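Re: [tiseo-users] open day, what are we showing?

> Is the Wokis demo still the dice one? And do we get the real arm or just the screen? Need to know for the room sheet.

Still the dice. Sim only on the big screen, the Zestusico arm stays in the lab. Slot is 2 til 2.19, then questions. Have put 200 chairs on the form, shout if thats daft.
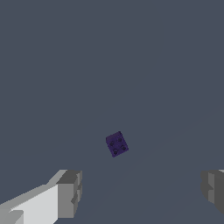

Dice demo in the simulator, purple die, four showing, between the gripper fingers.

Plain grey floor for now. Can change the colour if it looks too dull from the back row, tell me before the rehersal.

Từ build goes on the spare laptop. Bring your own adaptor pls, mine is missing again.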